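3. Course Setting and Task Design

3.1 The practice counter

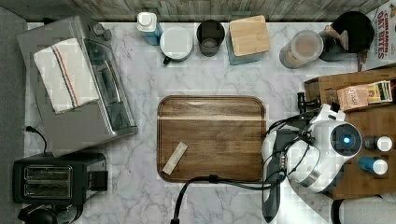
The work reported in this section was carried out by students enrolled in the two-term project course Manipulation in Everyday Spaces, supervised by Trilok Tyagi. Students entered the course with one prior class in programming and, in most cases, no experience with robot hardware. The department asked that the project use a setting familiar to all participants, and a kitchen counter was selected for that reason. Teams were named after their workbenches: Vosari, Plillon, Lyons and Salix.

Each team was responsible for one family of tasks. Vosari worked on picking up small, flat items from a board. Plillon worked on moving canisters and mugs. Lyons studied how the order of steps in a drink-making task affected the time needed by the operator, and Salix maintained the shared software and reviewed the recordings submitted by the other three. Figure 3 shows the counter with the arm at the right and a narrow packet on the cutting board.

Figure 3. Overhead view of the practice counter, with cutting board, packet and robot arm. Containers stand along the back edge; the toaster oven and toaster are at the left.

3.2 Procedure

A session began with a written plan, signed by two team members, that stated the starting position of the target item and the condition under which an attempt would be counted as complete. One student operated the arm, one watched the work area with a hand on the stop switch, and one kept the log. Roles changed after every 20 attempts. Students were not permitted to move the target item by hand once an attempt had begun – an attempt interrupted in this way was entered as void and repeated at the end of the session.

The packet task received the most attention. A thin packet lying flat offers little for the fingers to close on, and the first plans written by Vosari assumed that a straight downward approach would be enough. After reviewing their early logs, the team rewrote the plan to approach from the narrow end and to lower the arm in two stages. The revised plan was adopted in September 2021 and was used for all 300 attempts discussed in Section 4.

Surrounding items were left on the counter during the sessions. The course staff considered clearing the area but decided that students should learn to plan a path past ordinary objects. Contact with any item other than the target was recorded as a separate event, whether or not the attempt was completed.

3.3 Assessment

Grades were based on the plans, the logs and a final report, and did not depend on the share of attempts completed. Each team also gave a talk of 30 minutes in December, at which members of the other teams were required to put questions in writing beforehand. The written questions and the replies were kept with the logs and form part of the material examined in Section 5.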